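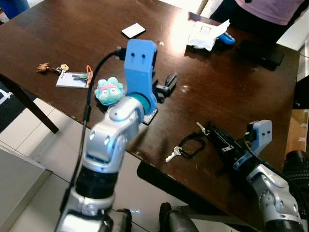

Sasmont opened its robot lab to visitors in February, and I went mostly to hear how they write their safety rules. The tour began at 2 p.m. in the training room, where the two-arm stations are kept. Our group was asked to stay behind a yellow line until the guide had read out the house rules, a single page taped to the inside of the door.

The first rule covers speed. With a person near the table, the arms are limited to 61 millimeters per second. With the area clear, the limit goes up to 1000. The operator has to change the setting by hand and write it in the log.

The second is about objects. Keys, phones, cards and soft toys are all allowed on the table, but each one goes on a list before the session starts. Anything not on the list stays in a locker. A visitor from Budent asked about personal phones, and the answer was that they count as objects like everything else. Budent bans them completely at its own site.

Gripper fingers are checked by hand each morning and replaced after up to 2000 closings. Cables get a look at the same time. They should have enough slack for the full reach of the arm and should not pass between the two arms. I asked who signs the check. It has to be someone other than the person running the station that day.

In the second room, people from Nomura showed their risk assessment form. It runs to four pages and most of it deals with pinch points. Priler had a table with stop buttons and enabling switches, and we could try them. The three-position switch takes some practice.

Questions were short because the next group was waiting. Copies of the house rules were at the front desk, along with a sign-up sheet for the operator course. Parking is behind the building, and the entrance on that side closes at 5.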